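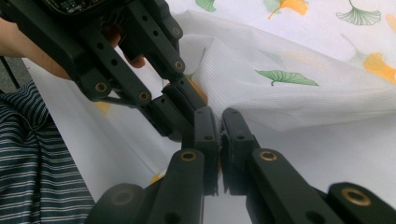 Two hand-held grippers and a fold of white fabric.

Readers wanted for the Veltum Psalms Companion

Gokalness Press is looking for lay readers to help us with a new one-volume guide to the Book of Psalms, and if you have ever sat with an old, heavily underlined Bible on your knees and wondered who first sang these words, and where, and to what tune, then we would very much like to hear from you.

The Veltum Psalms Companion has been in the works for longer than any of us care to admit. It takes the Psalms one at a time, with a fresh translation, a page or two on the history behind each one (the temple singers, the headings nobody can quite agree on, the puzzle of "Selah") and a short note on how it has been read in synagogues and churches since. The full draft now comes to 269 short chapters and essays. Our scholars have been over it and they are happy with it, bless them, but scholars are used to reading one another. We need to know how it reads at the kitchen table.

What we are asking

We are hoping for 45 readers in all. Each will be sent a packet of chapters by mail, along with a reply booklet and a stamped envelope to send it back in. Please read with a pencil in your hand! Mark the places where you got lost, where you wanted more, where a word sent you off to the dictionary, and where you disagreed with us. Some of the most useful notes we had on our last book, a little guide to the Minor Prophets, came from a reader who disagreed with nearly every page.

You'll have 24 days with your packet, and most people find that a chapter in the evening gets them through it comfortably.
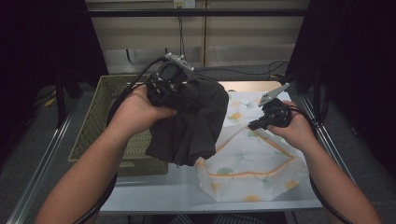

You don't need Hebrew, and you don't need a degree in anything. We welcome readers of any faith or of none, and we would be especially glad of people who have never read the Psalms straight through, as well as those who have known them by heart since childhood. You should be 18 or over, comfortable reading in English, and willing to keep the draft to yourself until the book is out.

What you'll receive

There is a payment of $300 when your booklet comes back to us, and a copy of the finished book when it is printed. Your name will go in the acknowledgments unless you would prefer that it didn't.

Those who live near Dunmore are also invited to an afternoon of talk at Zosomness Hall in August, when the translators will read from the Psalms of Ascent and answer questions. Coming along is entirely up to you and makes no difference to the payment. There will be tea and a good deal of cake.

How to apply

Write us a letter of a page or so telling us a little about yourself, what you like to read, and which Psalm you would want to start with and why. Letters should reach us by March 10, 2005, addressed to Psalms Readers, Gokalness Press, Dunmore. Handwritten is fine. Please include a mailing address and a daytime telephone number. We answer every letter, though it may take us a little while.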